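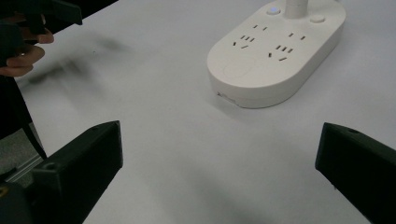 Gripper fingers in front of a white power strip on a work table.

Equipment budgeting for handheld gripper stations is the part of robotics planning that deals with what a group must buy, borrow or build before people can start recording hand tasks for robots to learn from. A station of this kind is a modest thing next to a full robot cell – a table, a pair of grippers held in the hands, cameras, cables and a supply of everyday objects – and for that reason it is often planned in a hurry, with the small items left for later. Most written guidance on the subject deals with the order of purchase and with the costs that come back every year.

Background

The practice of keeping a separate budget for handheld stations is usually traced, at least among the people who work this way, to a planning note by Minoru Takagi, written for the Minami workshop and dated 9/16/19. Takagi had been asked for a price for one table and found, to his own surprise, that the grippers took up less of the total than the spare parts, the mounts and the hours spent putting everything together. His note listed 148 separate lines, down to the cable ties, and it was passed from hand to hand for years afterward in a much-photocopied form.

Main costs

Planners generally begin with the grippers. Printed fingers are cheap to make and wear out at the tips, so it is common to order them in batches and keep a drawer of spares. The Hiltier price sheet, which many small groups used as a starting point, put a pair of handheld units at $2508 before cameras. Mounting plates, screws and cables came to another $148 per pair, a figure that Tsutomu Iwasaki later described as hopeful, since his own group went through cables at a great rate.

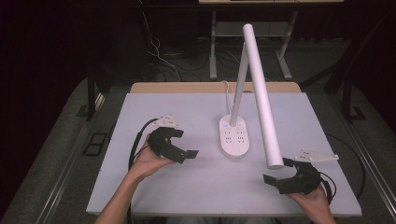
A pair of handheld grippers at a table with a white lamp on a power strip base.

Furniture comes next, and here there is more room to save. An ordinary wooden table does perfectly well for most tabletop work, and a pale board laid over it gives a plain surface that can be swapped out when it gets scratched. Rails, stands and frames cost more than newcomers tend to expect, and it pays to measure the room before ordering any of them. Groups that plan for a second table within the year are advised to buy the framing for both together and so pay for shipping only once.

Task objects

The things to be handled deserve a line of their own, and a fairly generous one. Household goods such as lamps, power strips, cups and boxes are inexpensive one at a time, but a varied collection adds up quickly, and pieces do get broken or go missing. The Pedutthorpe plan set aside almost $1133 for objects in its first year, with 100 items as the target, and asked that at least two of each fragile piece be kept on the shelf. Electrical goods raise a further question, namely whether they will be used plugged in. If so, the plan should allow for enough wall outlets and for somewhere to run the cords.

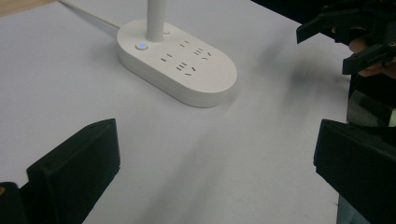

Oval power strip with an upright white pole, seen between two gripper fingers.

Recurring costs

Storage for recordings, replacement fingers and paid operator time make up most of the yearly bill. Operator time is by a long way the largest of these, and it is also the one most often guessed at. Iwasaki's advice, repeated in the Zandonine handbook, was to run a single table for a month before settling any yearly figure, and to hold the big order until March, when his own suppliers cleared their shelves.

See also

Pedutthorpe plan
Handheld gripper
Zandonine handbook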